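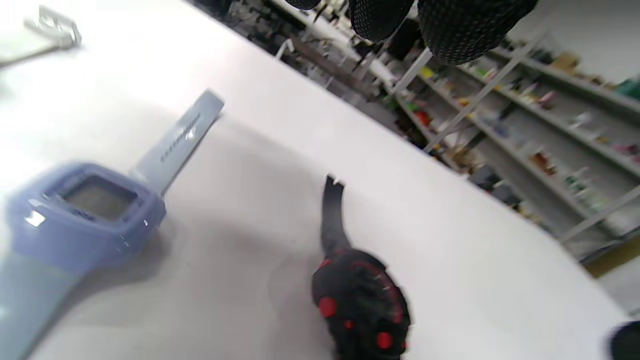 The blue digital watch, on the white table.

Saturday, and the dog is asleep on my feet, so I finally have both hands free to write about her! Her name is Cuver (Agathe's nephew named her, and I have never managed to find out what it means) and she has lived with us since July. She is a brown and white something-or-other with one ear that stands up and one that gave up halfway, and I am completely gone on her.

I wasn't looking for a dog. After Makowska, my old greyhound, I told everyone I was going to have a year off, travel a bit, own a light-colored rug. I bought the rug. Then Perrine Huet from the Gristville shelter called to ask if I could foster "for a weekend, maybe two" while they fixed the drains in the big kennel room. Perrine has known me a long time and knew exactly what she was doing.

Cuver had been at the shelter for 209 days by then. She was four, she barked at men in hats, and she had come back twice from homes that wanted something calmer. The card on her run said "needs patience," and I guess people read that and kept walking down to the puppies.

The first night she wouldn't come out from under the kitchen table. I put a blanket down there and a bowl of water and sat on the floor with a book, not looking at her, which Lionel Bodin (he runs the Tuesday training class) had told me to do. Around midnight a nose landed on my ankle. That was it, really. I called Perrine on Sunday and she laughed before I'd even said anything.

So, how is it going? So well! She knows sit, wait, and "upstairs," and she has a recall that works nearly every time unless there is a squirrel involved. She walks the whole loop around Pornberg with me now – out past the quarry, up the steep bit, back along the creek – and she sleeps all the way home in the car with her chin on the seat belt buckle. Hats are still a problem. Anatole next door very kindly came over in a baseball cap three evenings running with his pockets full of cheese, and she will now accept Anatole in a cap, but only Anatole and only that cap.

The vet was happy with her too. Her weight is up to where it should be and her coat has come in thick and shiny. She did need two teeth out, and that plus the blood work came to $1,919, so ouch. The shelter has a small fund for long-stay dogs and they covered a piece of it, and I paid the rest in chunks. If you are thinking of taking an older dog, please ask about the teeth before you sign! I would still have said yes, I just would have started saving sooner.

Speaking of the fund, Lucienne Langlois is organizing the sponsored walk again and she wants to get to $2,000 this year. Cuver and I are signed up for the short route. You can bring your own dog or borrow one from the shelter for the morning (they fit you out with a harness and a pocket of treats) and there's soup at the end. Last year I did it with Makowska, who lay down at the halfway point and had to be talked into the rest of it.

I meant to write something here about the food change as well, as a couple of you asked, but Cuver has just woken up and is standing at the door with the wrong leash in her mouth. Next time!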